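Flerside Residents' Forum
Shared Rooms and Furnishings
Topic: Proposed arrangement of the white shelving unit in the Witkowska common room

Posted by L_Pasichnyk (moderator)
Residents are invited to comment on the proposed arrangement of the white wooden shelving unit in the Witkowska common room. The unit was purchased for $680 from the shared furnishings budget and stands against the brick wall. Under the house rules, items may be placed on common shelving only with the agreement of the residents who use the room. Comments will be received through the end of November.

The current proposal is as follows. The tall cabinet on the left will hold board games and first aid supplies. The open compartments will hold plants and a tray for small items. Pens and paper will be kept at the low tabletop in front.

Larysa Pasichnyk

Posted by bnechyporuk
I support the proposal in general but wish to record an objection to the use of the open compartments for plants. Shelf space in this building is limited. The Plinidside room has a smaller unit than ours, and its residents have managed to store two full sets of meeting binders in it. Decorative items should be placed on the windowsills.

Posted by Z.Sydorenko
I respectfully disagree with the previous comment. The windowsills in Witkowska are above the heaters and are not suitable for living plants. The matter was discussed when the room was painted, and the residents present agreed that the room should feel less like an office. Two or three compartments given over to plants is a modest request.

I would add that the dried arrangement requires no water and may remain in the upper compartment permanently. The green plant should stay on the lower right, where it can be reached without a step stool.

Posted by bnechyporuk
My concern is with storage. I have no objection to plants as such. If the binders are to remain in the hallway closet, I ask that this be stated in the arrangement so that the question does not come up again.

Posted by severyn_h
May I raise a separate point concerning the lower shelves. The unit has no back panel in that section, and the brick shows through. Papers placed there will slide against the wall and collect dust. In the Lurkville building we used upright boxes for this purpose and found them satisfactory. I recommend the same approach in Witkowska, with a label on each box.

I also request that the cabinet door be opened gently. The ribbed glass panel was a significant part of the cost, and a replacement was quoted to me at a price I consider unreasonable.

Posted by Radymyr S
On the subject of the glass, I must say that I opposed this model from the beginning. A plain door would have served the same purpose. The arched opening is attractive, but it is one more surface to clean, and the cleaning schedule is already behind.

Posted by Z.Sydorenko
The model was approved by 46 residents. I do not believe the purchase should be reopened at this stage.

Posted by Radymyr S
I am not asking that it be reopened. I am asking that the cleaning of the glass be added to the schedule.

Posted by L_Pasichnyk (moderator)
Thank you for these comments. The glass will be added to the monthly cleaning schedule. The binders will remain in the hallway closet for the present, and this will be written into the arrangement as requested. Upright boxes for the lower shelves are acceptable, provided they fit within the depth of the unit.

One question remains open — the flat wooden tray. It has been suggested that it be used for keys. I would prefer that keys be left at the front desk and that the tray be reserved for small found items, to be cleared at the end of each month.

Posted by severyn_h
I agree with the moderator regarding keys. Pens should also be returned after use to the low tabletop and should not be left on the shelves.

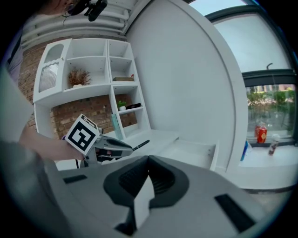 I will bring labels for the boxes and leave them at the front desk by 6 p.m. Residents who prefer to write their own are welcome to do so.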